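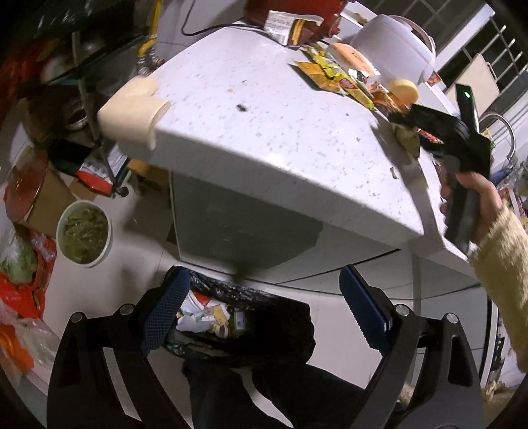 A reader left a comment under my last post asking why anyone would need 570 goes at clearing a kitchen worktop, when surely a machine would get the idea after seven. I did smile (my mum asked much the same on Friday), and it's a fair thing to wonder!

The trouble is that scraps are never the same twice. A limp bit of veg hangs differently each time you pick it up, and crumbs are another matter altogether, so for Pastano we keep going in other people's kitchens, with all their packets and bags left just where they live. We did 29 goes before lunch, a good many of them slow and rather clumsy, and I've kept the clumsy ones in. Edel is next on the list, and I'm hoping for another 100 there before the end of April, if my wrists hold out.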